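Nirkammont 住户例会纪要
九月
记录：Orla Horgan

地点：一楼洗衣房隔壁。晚上七点十分开始，原定七点。
到会：Periklis Panagiotou（主持）、Birsen Işık、Araceli Soler、Siiri Rozīte、Orla Horgan（记录），另有旁听住户若干，签到表在门口，字迹认得出的都算到会。
列席：无。Fimel 公司说会派人来，七点五十分来了一封邮件，说改日。

一、上次纪要

Araceli 要求改一处。上次写的是“与会者欢迎垃圾按量计费的设想”，她说她没有欢迎，她说的是“听听也无妨”。Birsen 说她也没有欢迎。改为“与会者听取了设想”。其余照原文通过。

二、Fimel 的垃圾按量计费方案

Periklis 把方案念了一遍，我把要点记在下面，措辞尽量照他们的。

Fimel 打算在院子里换上带锁的投放口，住户用一个叫 Riketow 的手机程序开锁，每次投放记一笔，月底出账单。全楼一次性安装费 3,324 欧元，之后每户每年 99 欧元。方案里说，其他小区装了以后，混合垃圾减少了 60%。

Siiri 问，哪个小区。方案第四页写的是“多个合作小区”，没有名字。她又问，减少是按重量算、按体积算，还是按开锁次数算。没有人答得上来，附件里也查不到。她的看法是，如果按开锁次数算，那住户把袋子攒满了再下楼，数字自然就好看，垃圾一两都没有少。Periklis 说这个推断有点苛刻。Siiri 说她愿意苛刻。

Birsen 说，她以前住的地方装过类似的锁，头一个月投放确实少了，街角公共垃圾箱倒是满得快。她没有数据，只是每天路过。我把这一条记成“个人观察”，她同意。

Araceli 提的是另一面。她认为大家对现状的意见是真的：纸箱不拆就扔，混合垃圾箱到周末盖不上盖子，清运公司上个季度两次拒收，罚款由全楼分摊。守规矩的人替不守规矩的人付钱，这事总得有个办法。她不相信 Fimel 的 60%，可她也不相信贴告示有用，告示贴了几轮了，第一轮那张还在，下面压着三张新的。

讨论里有一段说到水果和零食包装。旁听的一位住户说，家里真正的厨余不多，占地方的都是这些轻东西，泡沫网套、塑料袋、零食袋，一个个蓬着，按次收费等于给空气付钱。 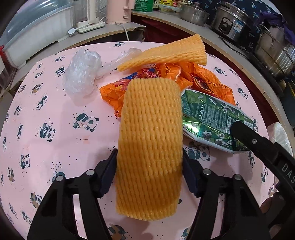

橙色泡沫网套、绿色零食袋和橙色塑料袋

Siiri 说，这类东西该进哪个箱，她问过清运公司两次，得到两个答案。一次说泡沫网套算轻包装，一次说要看当地分拣线收不收。她的意思是，规则自己都没说清楚，就先按次数罚住户，次序颠倒了。Periklis 答应去要一份书面的分类表，要盖章的那种，电话里说的不算。

关于 Riketow 程序，问题集中在几处：
- 没有智能手机的住户怎么开锁。方案写“可申请实体卡”，没写卡要不要钱，丢了补办要不要钱。
- 投放记录保存多久，谁看得到。方案写“依照适用规定”。Birsen 说这几个字她在任何一份合同里都见过，从来没让她放心过。
- 程序停机的时候锁是开着还是关着。方案没写。Araceli 认为这是全部问题里最要紧的一个，夏天关一个周末，后果大家可以想象。
- 访客和装修工人扔的垃圾记在谁名下。

Periklis 说，方案总归是初稿。Siiri 说，初稿上已经有签字栏了。

表决：暂不签。赞成者多数，一人弃权（Periklis，他说主持人弃权比较合适，大家没有异议）。请 Fimel 就上述各条书面答复，并提供至少一个可以打电话去问的小区。

三、Ó Súilleabháin 的法律意见

上次会后我们请 Ó Súilleabháin 事务所看了一眼：安装费能不能摊进公共费用。意见书一页半，结论是“原则上可以，视具体情形而定”。

Birsen 问这一页半花了多少钱。账单还没到。Araceli 说，下次不如先把具体情形写清楚再去问，省得人家回一句视情形而定。Periklis 解释，发问的时候方案还没全文。这一点属实，记录在案。

意见书里有一句有用：若分摊方式改变，须提前 70 天书面通知全体住户。也就是说，即便今晚签了，秋天也装不上。Fimel 的方案写的是“秋季即可启用”。Siiri 请我把这两句并排记下来，我照办：事务所说 70 天，Fimel 说秋季即可启用。

四、室内分类的小册子

Fimel 随方案附了一本彩色小册子，教住户在家里摆四个小桶。印得不错，纸很厚。Araceli 问小册子本身进哪个桶，大家笑了一会儿，然后认真讨论了封面的覆膜，没有结论。

她接着说，册子里的厨房有岛台，四个桶一字排开。Nirkammont 最小的户型只有一间屋，很多人就一个套着塑料袋的圆桶，纸杯、纸巾、包装盒都往里放，放满了提下楼。要他们再添三个，得先有放的地方。

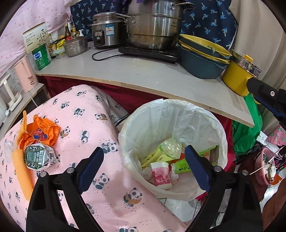 Orla Horgan

Siiri 认为册子可以不发。Birsen 认为可以发，但要先把关于泡沫和复合纸盒的那一页遮掉，等分类表来了再说，免得楼里又多一套说法。Periklis 觉得遮掉一页再发，样子不好看。几个来回之后决定：册子先放在信箱上面的架子，谁要谁拿，不另外派送。

旁听住户中有人建议在院子里加一个纸箱专用的笼架，让大家拆平了放进去。这个建议花钱少，也不用手机，在场的人都觉得顺耳，我因此有点不放心。笼架由谁清空、清运公司收不收散纸板、下雨怎么办，都没有问过。Birsen 去问，下次带回话。

五、楼梯间的灯

三楼到四楼的感应灯仍然不亮。电工来过，说是传感器；换了传感器，说是线路。第二张发票比第一张贵。Siiri 提议在灯亮之前不付第二张。Periklis 说合同不是这样写的。他去翻合同，翻到后告诉大家究竟怎样写。

顺带一提，二楼的灯现在从傍晚亮到早上，没有人报修过这个。一并报。

六、其他

自行车棚里有三辆没有牌子的车，轮胎是瘪的。上次贴的条子到期，没有人来认领。Araceli 提醒，上上次也到过期，后来发现其中一辆是 Periklis 的。Periklis 确认那辆已经推走。剩下的再贴一次条，月底处理，处理之前先拍照存底。

洗衣房的预约本又被撕了几页。有人提议改用电子预约，会上沉默了一阵，继续用本子，本子换成线装的。

院门密码是否更换：上次换了以后，送信的进不来，有两位住户也进不来。暂不换。

七、待办

Periklis：向清运公司要书面分类表；向 Fimel 转交问题清单；翻电工合同。
Birsen：询问纸箱笼架；领线装本子，发票留好。
Siiri：整理问题清单，语气由她自定，Periklis 过目后再发。
Araceli：自行车棚贴条。
Orla：纪要贴在门厅，并向 Ó Súilleabháin 索取账单。

下次例会时间等 Fimel 书面答复到了再定。Siiri 问，如果答复一直不到呢。Periklis 说，那就照常开，议题少一项。

九点零五分散会。

对本纪要有异议的，请写在门厅那份的空白处并署名；没有署名的批注，上次那几条也包括在内，不予处理。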